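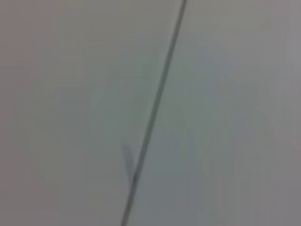

Up close on one of the wrist cameras: pale gray, with a thin dark line running across.

About us

Hi, and welcome to Hustton! I'm Trinidad Jara, and I get to write this page because I complained about the old one (it said "innovative solutions" four times and never mentioned towels). We're a small robotics research company in Gollmont, on the second floor over a print shop, and we work on teaching pairs of robot arms to handle cloth. Towels mostly. Pillowcases when we feel brave. There was a fitted sheet once and I'm still a bit sore about it.

How we got here

Vicente Rivadeneira and I met in grad school, where we shared a desk and a very loud air pump. He was working on grippers and I was working on cameras, and we spent most of our lunches arguing over which of us had the harder problem. When we finished, we both took sensible jobs and both got bored. We rented the room in Gollmont one January with two arms, a white table and a space heater, and we've been here ever since. The heater has been replaced. The argument is still going.

For the first year we did contract work, mainly sorting and packing demos, and we squeezed the cloth research in at night. Then a linen service asked if our arms could fold hand towels, we said sure, and they really couldn't. That job fell through, but it gave us the question we've been chewing on ever since: when a robot has several cameras, how does it know which one to believe?

What we work on

Our setup has a camera up high that sees the whole table, plus one on each wrist. The high one is great for the general layout, like where the towel is and which way it's turned. The wrist ones are great for the last little bit, when the fingers are closing in on a corner and the high camera can't tell one layer from two. The trouble is that a wrist camera spends a lot of its day looking at not very much. You get a blurry stretch of gray, or a shadow, or a line that could be a seam or a wire or the edge of something, and a learned controller will happily decide that the line means "corner, grab now!" We saw it over and over. The arm would stop in the middle of a perfectly good move and pinch at bare table.

So we came up with Retamal, our method for weighing the cameras from moment to moment. While it's training, we have the model make a guess from each view by itself: where will the nearest towel corner be half a second from now? We already know the answer from the recording, so we can score every guess. A second, much smaller network looks at the same views and learns to predict those scores. When the arms are running for real, the small network's predictions decide how loudly each camera gets to talk. If a wrist view is mush, it gets turned way down and the arm leans on the high view until things get interesting again.

People always ask why we don't just use a sharpness measure and call it a day. We tried that first! It was Vicente's idea and it was a good one to try, since it took an afternoon. But blurry and useless aren't the same thing. A soft, out-of-focus towel edge can tell you plenty, and a nice crisp picture of a cable tells you zip about the towel. Scoring the guess got us much further than scoring the picture.

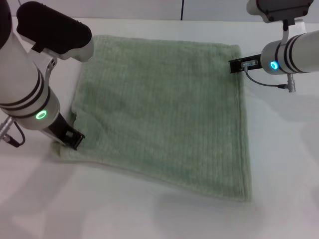 One towel, two grippers, opposite corners.

How it's going

We collected nearly 700 recorded folds by hand, with one of us steering both arms while the other one called out mistakes (a hard thing on a friendship, by the way). After we threw out the ones with dropped towels, tangled cables and me sneezing, we had 527 left to train on. They cover 18 towels of different sizes and thicknesses, and all of them have been washed to death, because new towels are stiff and behave suspiciously well.

Then we did 300 test folds, half with Retamal switched on and half with the cameras all weighted the same. The clearest change was in those stray pinches at the table. They went from something we saw all day long to something we'd call each other over to look at. Diagonal holds got steadier too, where each arm takes a corner and the cloth stretches between them, and that matters to us since it's how we start straightening a towel that's landed crooked.

What hasn't improved is thick towels with a folded-under corner. The wrist camera sees a lovely clear edge, the small network says "trust it," and the edge is the wrong edge. Confident and wrong, just like me with directions. We think the answer is to let the model remember the last couple of seconds instead of judging each instant fresh, and we're partway into building that now. It's slow going because the memory version likes to hang on to old mistakes.

Givier

Givier is our side of things for other people. It's the recording software we wrote to keep all the camera views lined up in time, and we cleaned it up last spring so that labs besides ours could use it without phoning Vicente. They still phone Vicente. If you work with two arms and you're tired of your wrist views drifting behind your overhead one, write to us and we'll set you up. It's free for schools.

Working with us

We're a tiny crew and we like it that way, but we take on two interns each summer and we'd love to hear from you if cloth is your thing. You don't need a robotics degree. One of our best interns came from a sewing program and fixed our corner labels in her first week, because she could spot a hem from across the room and we kept mixing it up with the selvage. You do need patience, and you should be fine with hearing the same two arms whir for hours.

We also say yes to school visits when the table's free. Mornings are best, before the afternoon sun comes around and messes with our lighting. Kids usually want to know if the robots can do their laundry. I tell them we're working on the towels, and that socks are a long way off.

Stop by if you're in Gollmont. We're up the stairs next to the print shop's side door, and the buzzer sticks, so press it hard!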